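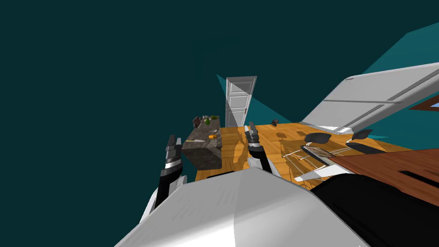
**Part-time coach wanted, beginner judo and wrestling, Plelldale**

9th April

Hi! I run Cleline, a small grappling gym on the Gellport side of Plelldale, and I need another coach on the mat. We opened our beginner program in February and it filled up faster than I was ready for (I had to turn people away last week, and I hated it), so I'm hiring.

The job is 2 evening classes a week to start, mostly grown-ups who have never done a forward roll in their lives. You'd teach breakfalls, grips, a handful of basic throws and takedowns, and some simple pins and escapes. We also do a lot of light positional sparring, and I want someone who can watch a room full of nervous beginners and spot the one who's about to post a straight arm on the floor.

You don't have to be a former champion. I'd love a judo black belt or a few solid years of college or club wrestling, but if you're a patient brown belt who has helped out with classes, please write to me anyway! What I do need:

- current first aid and CPR (if yours has run out I'll pay for the refresher)
- a clean background check, which I'll set up
- evenings free, and a way to get here, as the last bus to Gellport leaves before we finish
- you're okay with mopping mats. I mop mats. We all mop mats.

Pay is by the class and comes at the end of the month. We can talk numbers when you call, and if you have a rate in mind just tell me. You also get free open mat, a key to the place after your trial period, and a gym hoodie that runs small.

The other thing coming up is the Nutsugah Open, our local beginner tournament. We're taking a group, most of them first-timers, and whoever gets the job would help me corner. Entry is capped at 200 and it always fills, so I'd like to have you on board before sign-ups start. If weekends are a problem, say so and we'll work around it.

To apply, send me a few lines about where you've trained and who you've taught. Skip the formal resume if you don't have one. I'll invite you to come take a class with us, then teach twenty minutes of one while I play student (I fall pretty well for my age). Email the gym or drop a note at the front desk any evening. I read everything myself, so give me a few days to get back to you.

Hope to see you on the mat!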